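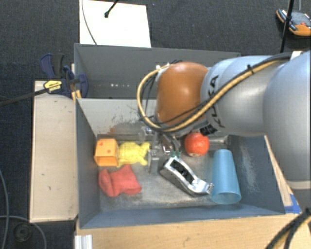

Minutes: Review of the Flostus bin-picking kit

Held in the Clilevby workshop, November, 2:00 p.m.
Present: representatives of Clilevby (integration), Kidora (toy returns and sorting), Paewai (supplier of the Flostus kit)

1. Minutes of the previous meeting

Accepted with one correction. Under item 4, "cycle time" should read "time per successful pick."

2. Scope of the review

The Flostus kit is offered as a package for mixed-item picking: gripper, finger set, cable dress pack, picking software and setup support. The arm is not part of the package. Clilevby is running the kit on a KUKA arm over a gray bin with a second bin directly behind it. Kidora wants to know whether the kit can handle returned items of mixed shape without a finger change. Price was left for the next meeting.

3. Test items

Kidora confirmed that the current mix is acceptable for the first round. It includes an orange die-like cube, a yellow turtle-shaped toy, a crumpled coral-red fabric item, a round red-orange ball, a shiny silver item and a translucent light blue cup. Kidora asked that packaged goods be kept out until the second round. Agreed.

Paewai asked whether the shiny item should count toward the score, as reflective surfaces are listed as a limitation in the kit manual. Kidora's position is that reflective items make up part of its returns and must be counted. The item stays in. Results for it will also be listed separately.

4. Gripper and fingers

Clilevby reported that the flat finger gives good access next to the bin walls. Soft items are less consistent. The fabric item was dropped in 2 of 7 attempts, both times during the lift. Paewai recommended lowering the closing speed before changing the grip force. Clilevby will try this with the present fingers.

The cup was discussed at length. When it lies on its side, the software tends to choose a grasp across the rim, and the wall flexes. Paewai will supply a setting that excludes rim grasps for thin-walled items. It was noted that this setting may slow the planner, and that planning time should be logged with it on and off.

Kidora asked if a suction tool could be added later. Paewai said the mounting plate allows it but that the software license would need to be extended. No decision.

5. Cable routing

The hose and black cables run along the arm and loop around the orange joint cover. Clilevby considers the loop acceptable at the present working height but wants the clearance checked at full wrist rotation. Paewai's routing guide covers a different arm size and gives no loop length for this one. Paewai to provide a corrected page.

6. Bins and work surface

Clilevby proposed keeping the scuffed metal bin for the trial. Kidora agreed, as its own bins are worn and the software has to cope with scratches on the floor and stains on the wall of the bin. Paewai asked for a comparison set in a clean bin. Accepted, limited to the hard items.

The bins are to stay clamped during all runs. Any change in bin position requires a new calibration, to be noted in the log.

7. Support terms

Paewai offers remote support for up to 6 months after installation. Kidora asked for response times in writing. The draft sent before the meeting states only "prompt response," and Kidora will not accept that wording.

8. Actions

Clilevby: repeat the fabric item runs at lower closing speed. Check cable clearance. Run the comparison set in a clean bin.
Paewai: send the rim grasp setting, the corrected routing page and revised support terms.
Kidora: supply 5 packaged items for the second round, with weights.

9. Next meeting

Same place and time, after the second round. Pricing and the suction option to be added to the agenda.

Meeting closed at 3:25 p.m.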